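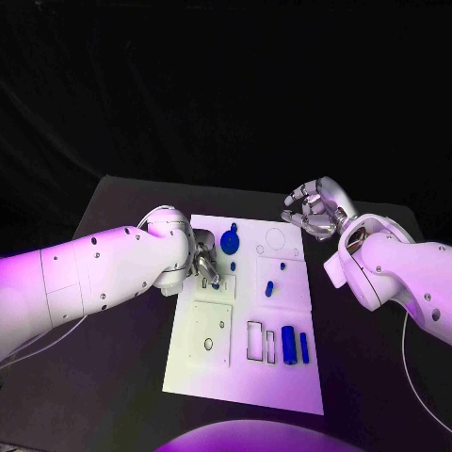 Le poste en question : deux bras, une planche d'assemblage blanche, des pièces bleues.

Règles autour d'une cellule bimanuelle : qu'est-ce qui est vraiment obligatoire ?
Posté par Agnes Sutherland, le 13/10/2024

Bonjour à tous. J'hérite de la rédaction des consignes pour notre poste d'assemblage (projet Clerketach). La version précédente tenait sur un post-it, que j'ai conservé par affection. Deux choses me bloquent. Quand un seul bras travaille, où doit attendre l'autre ? Et faut-il consigner chaque essai raté, ou seulement ceux qui font du bruit ? Mon chef répond « au bon sens », une norme que je n'ai trouvée dans aucun catalogue.

Réponses

Halldóra Bisgaard
Pour le bras qui attend : une pose écrite, nommée, toujours la même. Chez nous c'est main ouverte, levée, à l'écart de la pièce en cours. Elle figure dans la procédure avec ses valeurs articulaires, sinon chacun a la sienne et la défend comme une recette de famille.
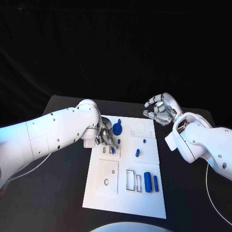
Deuxième point, le bras en attente compte comme un bras actif. Moteurs sous tension, donc personne ne se penche sur la table pour redresser une pièce, même « juste une seconde ». On demande l'arrêt, on attend la confirmation, on redresse. Cela prend environ 4 secondes, et j'ai vu des gens très diplômés négocier pour les économiser.

Pour les essais ratés : tous. Depuis le mois de mai nous en avons consigné 378, dont bon nombre dus à une pièce mal posée au départ — le robot n'y était pour rien, mais c'est lui qu'on accusait. Vérifiez aussi le trajet des câbles sur toute l'amplitude des bras, et refaites-le après chaque démontage.

Côté textes, commencez par l'ISO 10218 et par votre propre analyse de risques. La norme ne connaît pas votre table.

grullus_3
Nous on a mis du scotch jaune par terre et ça va très bien.

Halldóra Bisgaard
@grullus_3 Le scotch arrête surtout ceux qui l'ont posé.

Agnes Sutherland
Merci Halldóra, je reprends la pose nommée et le registre complet. Le post-it part aux archives. Pour le scotch, je demande un devis.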